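The small folding carton deserves a better reputation than it has. I have packed goods for postal sale for a good part of my working life, first at Shojaei and now on my own account, and most of the complaints I hear about cartons are really complaints about how they were opened.

A tuck-end carton is one sheet of board, creased, folded and glued along a single seam. Its strength comes from the closed shape. With both ends tucked, the four walls hold each other square and a light box will take a surprising load from above. Open one end and the walls at that end can bow. Tear a flap and the end can no longer be closed as designed, and the box is then fit for storage at best.

For this reason I object to the glued end. Dundolex, whose cartons I bought until last September, seals both ends with a strip of hot adhesive. It is quick on the line and it looks neat on the shelf. The customer, however, has no clean way in. The board gives before the glue does, and the usual result is a flap with a ragged edge and a rim that will not sit flat again.

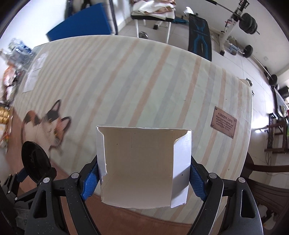
The tucked flap costs slightly more. On an order of 2000 cartons the difference came to nearly 275 minutes of packing time, by my own records, as each flap has to be folded and pushed home by hand. I accept that figure. A carton that can be opened and closed many times will be kept, and a carton that is kept does not need replacing with a plastic tub.

Mahnaz Shokri, who ran the packing room at Clornstead, disagreed with me on this for years. Her view was that a carton has done its work on delivery and that anything after that is sentiment. She also pointed out, correctly, that a tuck end can spring open in a damp van. My answer was a small paper seal across the flap, which can be slit with a thumbnail. She thought it fussy. Ullus adopted it anyway, on a first run of 1000, and has not gone back to glue.

There is a second matter, the plain inside. Printing the interior of a carton has become fashionable - a pattern, a slogan, a message of thanks. I would leave it bare. An unprinted inner face takes pencil well, so the box can be labelled by whoever reuses it, and it shows dust and grit before they reach the contents.

My request to makers is a modest one. Put a tuck at one end at least, with a thumb notch cut deep enough for an adult hand. Glue the other end if the line speed demands it.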